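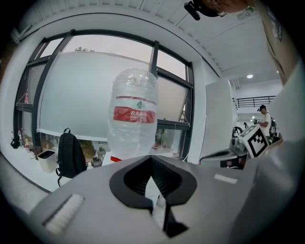 Jultura is looking for a part-time room and recycling attendant for its shared study floor at Bovgate. The work is mostly picking up after people: drink bottles, lunch wrappers, paper, things left on the windowsills. It suits someone who likes working alone, keeps a steady pace and doesn't mind doing the same round several times a shift.

Posted 12/11/2020. Open until filled.

## The job

The study floor has 13 rooms, a corridor and a small kitchen with a sink. People book the rooms by the half day and bring their own food and drink. When they go, the room has to be ready for the next booking.

On each round you will:

- collect empty plastic bottles from tables and sills, rinse them if they held anything other than water, and take off the caps
- leave any bottle that still has a drink in it until the booking is over, then pour it out in the kitchen sink
- empty the wastebaskets and put in new liners
- flatten cardboard and carry it to the cage by the service elevator
- wipe the windowsills and tables
- raise the blinds, shut any open windows and turn off the lights at the end of the day

Bottles and caps go in separate bags. Labels can stay on. We used to ask for them to come off as well, but it took too long and the recycler, Nummont, takes them either way. A full bag is tied, marked with the room number and left in the cage. Nummont collects once a week.

Bags and backpacks are a separate matter. Do not move them while a room is booked, even if they are on a sill you need to wipe. Go around them and come back later. If a bag is still there after the last booking, write it in the lost property book and lock it in the cabinet. Don't open it to look for a name. The front desk does that with two people present.

The windows tilt inward. Close them before you pull a blind down, or the blind catches on the frame. We have replaced two this year.

## Hours and pay

19 hours a week, worked as afternoon and early evening shifts. There is one weekend shift a month, paid at the same rate and swapped for a weekday off. The hourly rate is the one in the current Jultura pay table, grade 2, which we will send to anyone who asks. Pay is monthly.

The position runs through the end of April and may be extended. We would rather say that now than promise something longer and take it back – bookings for the spring are not settled.

You get a locker, gloves, an apron and a cart. Shoes are your own. They should be closed and have a sole that grips, as the kitchen floor gets wet.

## What we ask for

You need to be able to lift a full bag of cardboard and push a loaded cart up a short ramp. You will be on your feet for most of the shift. You should be able to read a booking sheet and write a short note in English. Korean or Chinese is useful, as many of the people who book the rooms speak one or the other, but it isn't required.

Cleaning experience is welcome. So is any other job where you had to keep to a list and a clock. We will train you for the first four shifts, with pay.

Anyone over 18 with the right to work may apply. If you need changes to the hours or the equipment because of a disability, tell us in your message and we will see what can be done before the interview.

## Who you will work with

You report to Ju-won Han, who runs the study floor and draws up the shifts. The morning attendant finishes half an hour after you start, so there is time to hand over the keys and say which rooms still need doing. The night cleaning of floors, restrooms and the outside of the windows is done by a contractor, Noh, and is not part of this job.

## How to apply

Send a short message with your name, a phone number, the shifts you can work and a few lines about your last job. A résumé is fine but not needed. You can also fill in the form at the Bovgate front desk and leave it in the tray. Please put reference 1432 on either one.

Interviews take place on the study floor and last half an hour. The first part is a talk with Ju-won. After that you walk one round with the morning attendant, so you can see the rooms and the cart for yourself. Bring photo ID.

We answer every application within two weeks. Questions about the shifts can be left with the front desk, and Ju-won will call you back.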